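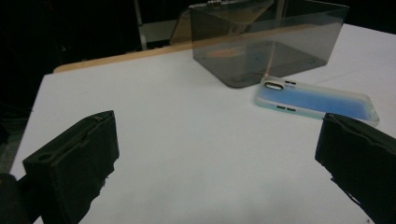 A morning at the Edberg paper mill

The Edberg mill opens its doors to the public twice a year, and I went along to the February one. It stands at the bottom of Banness, where the river bends, and you can smell it from the bus stop — a warm, slightly sour smell, a bit like boiled cabbage. The visit costs nothing but you have to book, and groups are kept to 15. Ours met at the gatehouse at half past nine.

We were given ear plugs, a yellow waistcoat and a pair of plastic glasses. Open shoes are not allowed. A man in sandals had to borrow a pair of boots two sizes too big and clumped round in them all morning.

Our guide was Miłosz Ostrowski, who looks after the second paper machine. He began in the yard, where the waste paper comes in. The bales are stacked four high under a tin roof and held together with wire. Most of it is office paper and printers' offcuts. Newspaper goes to another mill because the ink makes the sheet too grey for what Edberg sells, mainly envelope paper and the inside pages of school exercise books.

The bales go up a belt and drop into the pulper, a steel tub with a blade at the bottom. Looking down into it from the walkway, you see what might be porridge going round. A rope of rags, wire and plastic hangs in the middle and is winched out slowly as it grows. Ostrowski called it the ragger tail. A cut length of one was lying in the yard and I could make out carrier bags, a shoelace and part of an umbrella in it.

After that the pulp is cleaned, and there is less to look at. It goes through pipes and tanks for the best part of an hour. Staples are spun out first, then grit, then glue, and the glue is the hard part. Envelope windows and sticky notes cause more stoppages than anything else, he said, and a single lump can tear the sheet.

The paper machine itself fills a long hall. It is 145 metres from one end to the other and you walk the full length on a raised gangway. At the wet end the pulp is nearly all water, sprayed on to a moving mesh, and by the end of the mesh it is a sheet that can carry its own weight. Then come the presses, then the drying drums, which are heated with steam. It was very hot there and several of us took our coats off. The older of the two machines was built in the 1960s and has been altered so often that only the frame is original. We weren't taken past the newer one, as they were changing a felt.

At the dry end the paper is wound on to reels taller than a person. When one is full the sheet is switched over to an empty spool without the machine stopping. We waited ten minutes to see this and it was over in a couple of seconds. I missed it, as I was looking at the wrong end of the reel.

The part I liked best was the testing room, which is small and quiet and kept at the same temperature all year. Refilwe Mofokeng runs it on the day shift. She tore, folded and weighed strips from that morning's reel and let us have a go. One device folds a strip back and forth until it breaks. The envelope paper managed over 300 folds. A strip from an old paperback, which she keeps for visitors, gave up almost at once. She also showed us how to find the grain of a sheet by wetting one side and watching which way it curls.

We finished in the canteen with tea and a plate of shortbread. The shop is a table by the door, selling offcut pads by weight. I bought two cream ones and a roll of brown wrapping paper. They take cards.

Getting there: the Mokgethi bus stops outside the gatehouse and runs every half hour. There is parking across the road but it fills early. The tour takes a little over two hours with a lot of metal stairs and no lift, and children must be ten or older. The next open day is in the autumn and bookings are taken by telephone only.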